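Running the Hand-Held Gripper Table at an Open Day

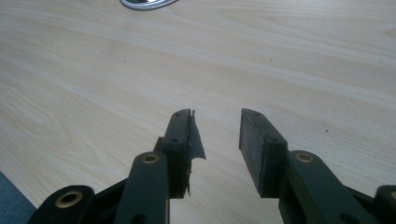
Kobina Sulemana asks that the pads be looked at before every group of visitors, and that a pad with lifting tape be redone on the spot. At the Wurnavville open day in May he watched a grip fail twice on a strip that had passed inspection at 9 a.m.

The steps below assume one hand-held gripper, one wooden table and 2 presenters.

1. Clear the table to bare wood. Set the demonstration objects at the far side.

2. Open the fingers fully and check the inner face of each pad. The surface should be flat. If the tape has curled or torn, peel off the whole strip, wipe the pad with alcohol and let it dry. Do not press a torn flap back down.

3. Cut new tape slightly long, apply it from the tip toward the base, and trim it flush. Hold it under thumb pressure for 90 seconds.

4. Work the linkage through its full travel. Both fingers should move together. Stiffness at a brass bushing usually means dust in the pivot.

5. Start recording in Plandero and pick up one object as a test. Play the clip back before letting anyone in.

6. Let each visitor make two attempts. The first is normally too fast. Ask for a slow approach with the fingers square to the object, a full close, and a short lift.

7. Save after each visitor. Do not batch the saves. Lultovano lost an afternoon of clips that way.

The Wurnavville table logged 402 attempts in one day. The combined set with Lultovano stands at 1,646. Failed grips are kept and labeled as failures.

Spare tape and the trimming knife go in the Dobos case, top tray.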